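Can a robot tidy up your things yet?

By Telmo Toledo
2023-04-24

Think of a job you do at home without thinking much. Perhaps you put your shoes away, or hang up your coat, or drop your hair ties back in the box they came from. You can probably do all of those while talking to somebody and eating a biscuit.

Now think of a robot doing the same job. Could it? The short answer is: sometimes, slowly, and with help. The long answer is the rest of this page.

Robots that already have jobs

Plenty of robots go to work every day. Some of them weld car doors. Some lift heavy sacks, and some move boxes from one end of a warehouse to the other. They are very good at these jobs, and they can keep going all night.

Factory robots have a big advantage, though. The factory is arranged to suit them. Each car door arrives in the same place, the same way up, and it is the same shape as the last one. The robot can make the same movement again and again.

Your house is not arranged to suit a robot. Chairs get moved. Somebody leaves a bag on the floor. The cat sits down in the middle of things. A robot that made exactly the same movement every time would soon be trying to pick up the cat.

There are some robots in homes already. The best known are the flat round ones that vacuum the floor. They work well because they only have one job, and the job has no picking up in it. If a sock is in the way, a robot vacuum can't lift it. It goes round the sock or it gets stuck on it.

Picking up is the hard part

Your hand has 27 bones in it, and your fingertips can feel tiny bumps and slips. When you pick up an egg, you squeeze just enough. When you pick up a full bottle, you squeeze harder. You don't have to work it out each time, as you learned it when you were very small, mostly by dropping things.

Many robots have a gripper where a hand would be. A gripper often has only two fingers, which close towards each other like a pair of tongs. Soft pads on the ends stop things sliding out. Two fingers sounds like a small number, but you can do a surprising amount with them. Try it yourself: use just your thumb and first finger to put away ten pencils. It is slower, but it works.

Small things are trickier than big ones. Hair clips, hair ties and bracelets are a good test for a gripper, as they come in so many shapes. One is hard, the next is stretchy, and the one after that is mostly hole.
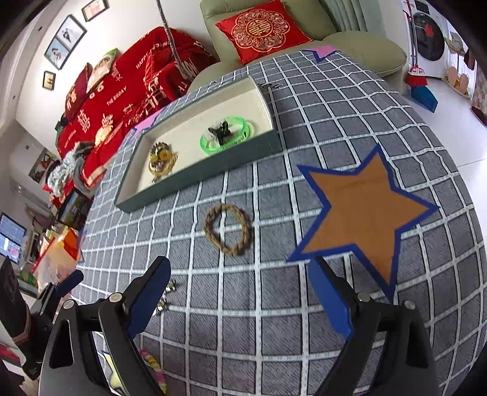
A plastic claw clip is stiff, so it keeps its shape when you hold it. A gripper can pinch it by the side and lift. A hair tie is another matter. It is soft, it lies nearly flat, and the fingers have to get down very close to the table to catch hold of it. If they stop a little too high, they close on air. If they go a little too low, they bump the table.

Chains are worse still. Pick up one end of a thin chain and the other end does whatever it likes. It can hook on to the thing next to it, and then you have lifted two things when you wanted one. People do this as well, of course. If you have ever tried to get one necklace out of a box of necklaces, you know how a robot would feel, if robots felt anything.

Seeing is hard too

Before a robot can pick something up, it has to find it. Most home robots use cameras as eyes. The camera gives the robot a picture made of tiny coloured dots, and a computer has to decide which dots belong to which object.

That is easy for you. You can look at a patterned tablecloth and know at once which shapes are part of the cloth and which are lying on top of it. A computer has to learn the difference. A star sewn on to the cloth can't be picked up. A star-shaped hair clip can. From above, the two might look much the same.

Shiny things cause trouble because they reflect the light, so they seem to change colour when the camera moves. See-through things cause trouble because the camera sees whatever is behind them. Black things on a dark cloth can nearly vanish.

How does a robot learn?

In the old way, a person wrote out every movement as a list of instructions. Go left. Go down. Close the fingers. Go up. This is fine for car doors, but you would need a different list for every hair tie in every possible position, and there is no end to those.

The newer way is to show the robot lots of examples. A person does the job, and the computer keeps a record of what the camera saw and how the fingers moved. One way to do this is for the person to hold the gripper in their own hand and do the chore with it. The computer then looks for patterns in all those examples. After enough of them, it can start to make a good guess about what to do with a hair tie it has never met before.

How many examples is enough? It depends on the job. Suppose you had 200 examples of somebody putting one kind of clip in one box. A robot might learn to do that fairly well. It would still be puzzled if you gave it a different box, or put the box on the other side of the table. So the examples need to have changes in them: different tables, different rooms, different light, and things lying every which way.

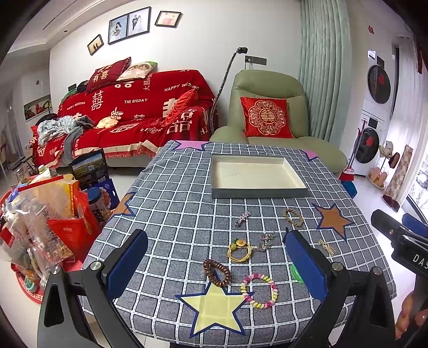
Tidying also means making choices. Say you have a box and a table with hair things spread over it. Which should go first? If you put the big ones in the box straight away, there may be no room to set the little ones down neatly. If two things are touching, it may be best to nudge them apart before picking either of them up. And does a bracelet belong in the box with the hair ties, or somewhere else? You would ask the person whose bracelet it is. A robot needs to be told, or it needs to have seen what people usually do.

Then there is letting go. That sounds too simple to mention, but a stretchy hair tie can cling to a finger pad and come back up again with the gripper. A person would notice and give it a shake. A robot has to be able to check that the thing is really in the box before it moves on to the next one.

Two hands are better

Some jobs can be done with one gripper, and lots can't. Try closing a lunch box, folding a T-shirt or opening a bag with one hand behind your back. Many robots that are meant for chores have two arms, so that one can hold while the other does the work.

Two arms bring a new problem — they must not bang into each other. The computer has to plan for both at once, and each arm has to keep out of the other one's way.

What about shops?

Shops have chores as well. Somebody has to fill the shelves, put stray items back where they belong and sort the things that customers return. A shop is tidier than most bedrooms, and the shelves stay put, which helps. But a shop that sells hair clips and bracelets might have hundreds of different kinds, hanging on little hooks. Getting a card of hair clips on to a hook means lining up a small hole with a thin piece of metal. You can do it by feel. Most robots can't yet.

There are people in the shop, too, including small ones who run. A robot that works near people has to move gently and stop quickly. That is one reason why robots doing chores are often so slow.

So, can they do it yet?

Here is how things stand.

Vacuuming a floor: yes, if the floor is clear.

Moving boxes in a warehouse: yes.

Picking up one hard object from a bare table: yes, most of the time.

Putting a mixture of small, soft and shiny things in a box: sometimes. A robot that has practised on a lot of similar things may do it well. In a new room it may make mistakes.

Folding clothes: some robots can, but they take much longer than a person would.

Tidying a whole bedroom without any help: no.

It may change by the time you are grown up. Cameras and computers keep getting better, and the collection of examples keeps growing. For now, though, your hair ties are still your job.

Something to try

You will need a pair of kitchen tongs, a shallow box and a few small things from around the house. Choose some that are hard, some that are soft and at least one that is bendy. Ask before you borrow any jewellery.

Spread the things out on a table with a cloth on it. Using only the tongs, put them in the box one at a time. Which was the easiest? Which one did you drop?

Now move the box to the other side of the table and do it again with one eye closed. Having one eye closed makes it harder to judge how far away things are, and robots that use a single camera have the same difficulty.

If there are two of you, try it with one pair of tongs each, working at the same time and not talking.

Words to know

Gripper: the part of a robot that takes hold of things.

Sensor: a part that measures something, such as light, distance or how hard the fingers are pressing.

Training: showing a computer many examples so that it can find the patterns in them.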